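Collecting two-handed folding demos with hand-held grippers

Cloth is my favorite thing to teach a robot, and the method we use in the Samum project needs no robot at all while you record. You hold one gripper in each hand, do the task yourself, and the policy learns from what the grippers saw and how they moved. Try it at home!

1. Set up the ground

Spread a big blanket on the floor and put the garment in the middle of it. A strong color on a pale background makes the first batch much easier to check by eye. Start with the cloth flat and a bit wrinkled — don't smooth it, you want the policy to meet wrinkles early.

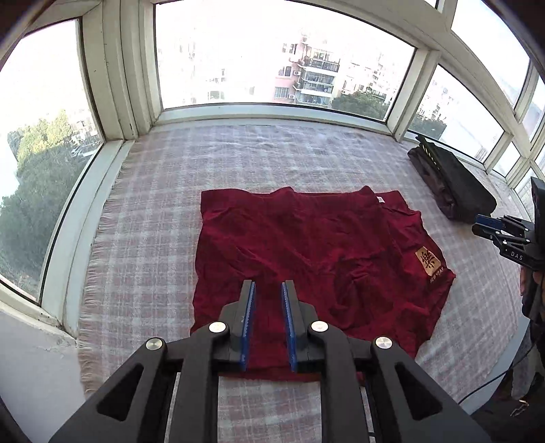

Irfan Goh wrote in to ask whether the start position should be the same in every demo. Please don't do that, Irfan! Turn the garment a little each time, and slide it a hand's width or so.

2. Work both grippers together

Close one gripper on an edge, then bring in the other. Move slowly and keep the fingertips in view of the cameras, even when it feels clumsy (it will, for the first few tries). 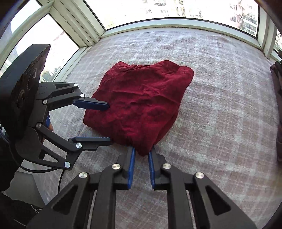 Two grippers on one red cloth, one from the left and one from the near side.

We recorded 42 demos for our first policy and threw out three where a hand had jerked. Cut those before training, not after.

3. Pinch a fold, not a layer

A single layer slips easily. Push the pads down into the near edge until the fabric bunches up between them, then squeeze. I love this part — the cloth does half the work for you.

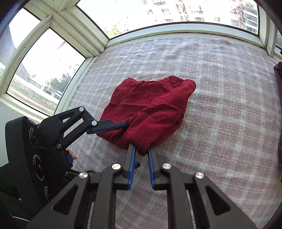 Kumiko Shimada replied that her policy kept grabbing the blanket along with the shirt, and that adding demos with a lighter downward push fixed it in two rounds of training. I've added her tip to our Matorow notes.

4. Train and replay

Replay each demo as a plot of both gripper paths before you train. Gaps in a path mean lost tracking, and those demos should go too.

Last updated 25/11/2025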